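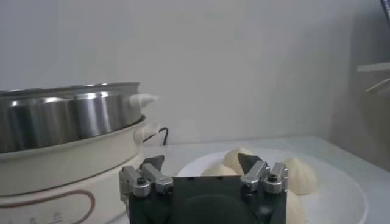
Quatro pãezinhos no prato, ao lado da panela elétrica de vapor.

Por Irén Rácz
8 de abril de 2020

Oi! Eu sou a Irén, e esta é a página em que eu deveria contar quem somos, o que fazemos e por que você devia vir cozinhar com a gente. Já reescrevi este texto umas tantas vezes (a versão anterior falava mais do meu avental do que da escola), então desta vez vou contar como contaria se você estivesse sentada na nossa bancada, com a mão suja de farinha.

A Yimyam é uma escola pequena de pão no vapor. Pequena mesmo: uma cozinha, uma mesa comprida, cinco lugares por turma. A gente ensina a fazer pãozinho branco, fofo, com e sem recheio, daqueles que se comem com as mãos. Tem gente que chama de bao, tem gente que chama de mantou quando não leva recheio, e tem uma aluna que chama tudo de "nuvem" e já me fez chamar também.

Como começou

Começou em setembro, no apartamento da Rua Gemlow, numa cozinha em que a porta da geladeira batia na porta do forno. Eu fazia pão assado fazia anos, pão de casca grossa, e me dava muito bem com ele. Aí provei um pãozinho no vapor numa festa de bairro, fui para casa, tentei repetir e saiu uma coisa amarelada, enrugada, com cara de joelho. Fiquei ofendida! Fiz de novo no dia seguinte, e no outro. Foram 31 fornadas (dá para dizer fornada quando não tem forno? aqui a gente diz) até eu servir um prato sem pedir desculpas antes.

Os vizinhos comeram todas as tentativas, inclusive as enrugadas, e foram eles que começaram a perguntar se eu dava aula. Eu não dava. Passei a dar. A primeira turma tinha duas pessoas e uma delas era minha prima.

Hoje estamos num espaço de verdade, no térreo da Galeria Clemetance, com uma pia funda e uma janela que abre, coisa que quem trabalha com vapor valoriza mais do que imagina.

O que acontece numa aula

A aula dura a manhã inteira, e uma boa parte dela é espera. Aviso logo para ninguém se decepcionar! A massa leva farinha, água morna, fermento, um pouco de açúcar e um fio de óleo, e sovar é com a mão. Quem quiser usar batedeira em casa pode, claro, mas na primeira vez eu gosto que cada um sinta a massa mudar, aquele momento em que ela para de grudar no dedo e fica lisa feito lóbulo de orelha.

Depois a massa descansa e a gente toma café. Depois se divide, se boleia, e descansa de novo, já no formato. Esse segundo descanso é onde quase todo mundo erra em casa: ou fica curto e o pãozinho sai duro, ou passa do ponto e ele desaba. Eu ensino a pegar um na mão e sentir o peso. Parece conversa de benzedeira, eu sei, mas depois da segunda aula todo mundo entende.

Aí vai para o vapor. Dez minutos para os pequenos, com a água já fervendo, e sem abrir a tampa para espiar (eu vejo, viu?). Quando o tempo acaba, desligue e espere mais um pouquinho antes de destampar, e levante a tampa inclinada para a água não pingar em cima dos pães. Gota d'água em pão no vapor deixa marca, e não tem conserto.

Bambu ou panela elétrica?

É a pergunta que mais chega. As duas coisas! A cestinha de bambu é linda, perfuma a cozinha e absorve a umidade, só que pede um fogão, uma panela do diâmetro certo e atenção ao nível da água. A panela elétrica de vapor, com a parte de cima de inox e a base creme, é a que eu uso no dia a dia. Ela mora na mesa branca encostada na parede e dali quase não sai. Quem está começando se dá melhor com ela, na minha opinião, e não precisa ser cara nem ter muito botão.

Já o prato é sempre branco e redondo. Capricho meu. Pão claro em prato claro, sem enfeite, e a gente repara logo se a superfície ficou lisinha ou se faltou sova. Nas primeiras turmas eu servia numa travessa azul, muito bonita, e ninguém olhava para o pão.

Quem faz a Yimyam

Eu dou as aulas, compro a farinha e respondo às mensagens (com atraso, desculpe). Minha prima, aquela da primeira turma, cuida das inscrições e dos recheios: a carne de porco com cebolinha é dela, o de abóbora com gengibre também, e ela não passa a receita do segundo nem para mim. A farinha vem do moinho Sosix, que mói fino e entrega na porta, e é com ela que calculei todas as quantidades das apostilas. Se você usar outra em casa, segure um pouco da água e vá acrescentando aos poucos.

E agora?

As aulas presenciais estão paradas, como quase tudo. Quem já tinha pago pode guardar a vaga para quando reabrirmos ou pedir o dinheiro de volta, é só escrever. Enquanto isso estou mandando receitas por e-mail, com as quantidades para uma panela pequena, que é o que a maioria tem em casa. E se a farinha branca sumiu do seu mercado, me conte o que sobrou no armário, que a gente dá um jeito! Já testei com um terço de farinha integral e fica mais denso, meio bege, muito bom com manteiga.

Mandem fotos dos seus pães também, até dos enrugados. Os meus primeiros estão numa pasta chamada "joelhos" e eu mostro para quem pedir.

Um abraço enfarinhado,
Irén

Receba nossas receitas por e-mail! Cadastre seu endereço e cancele quando quiser.

Este site usa cookies para melhorar sua navegação. Ao continuar, você concorda com a nossa política de privacidade. Aceitar

Última atualização: abril de 2020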